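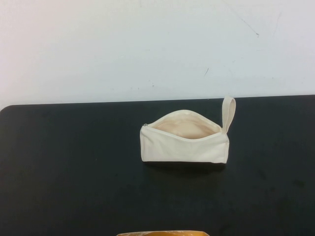 Page 11 of 16

fotis_m
Trying the Gostico fingers against the Mikelano ones on a zipper pouch. Slider's tiny, way over at the left corner. Which would you mount first?

stimdale206
Mikelano! Thin tips win on little metal bits.

polyxeni_t
Disagree – thin tips slip on my sliders. I'd fix the camera angle before swapping anything.
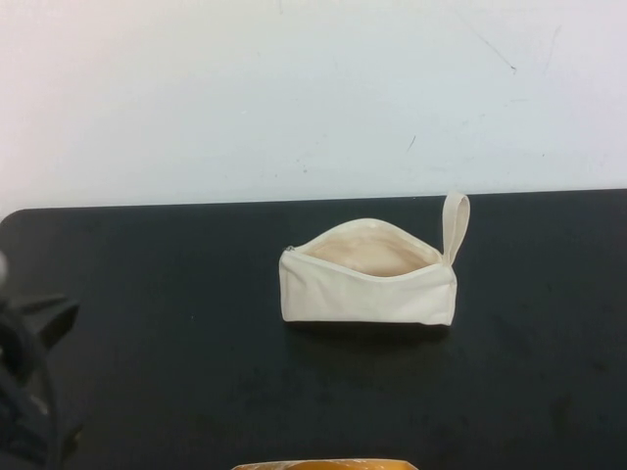
Pouch open, black gripper at left

fotis_m
Same camera for both sets, Polyxeni, I'm not moving it now lol. 15 tries each.

stimdale206
Go for the strap too, it's standing right up.

polyxeni_t
Fine, but log the slips.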